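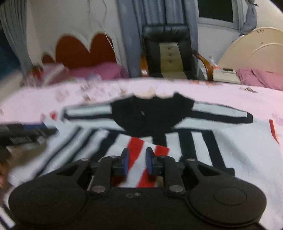 Gondenell Knit Care, support ticket 1085
Subject: Striped jumper won't fold square
Status: Closed

Customer, 7:40 am
Hi team! I love this jumper to bits, but I can't get a tidy fold out of it. The black yoke sits flat, then the stripes head off on a slant and the whole thing slides over in the drawer. I've been folding it on the bed. Any tricks?

Support, 9:15 am
Great jumper to practise on, because the stripes show you where it's twisting! Please try:
1. Lay it out with the neckline away from you and smooth from the yoke down.
2. Bring the sleeves in one at a time, flat, no bunching at the cuffs.
3. Fold up from the hem in 2 goes, small ones.
Leave it 60 seconds before you move it.

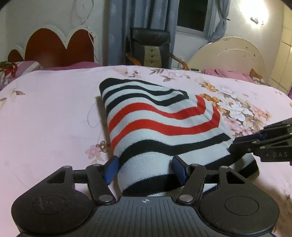
Customer, 11:05 am
Much better! The sleeves were my problem, I'd been doubling them over. I still get a bend in the stripes at one corner, and the red ones show it most. Is that the knit or me?

Support, 11:30 am
Probably just the fold pulling on one side. Open the last fold, ease that corner out with a flat palm and go again. Please don't tug it, knits remember!

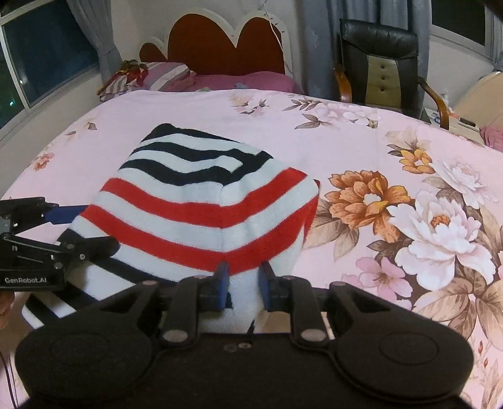 Customer, 2:20 pm
Sorted, and I'm rapt. It's going in the Raltero drawer box with my winter woollies. Same method for my cardigans?

Support, 2:45 pm
Yep, just do the buttons up first. Happy folding! Closing this one now.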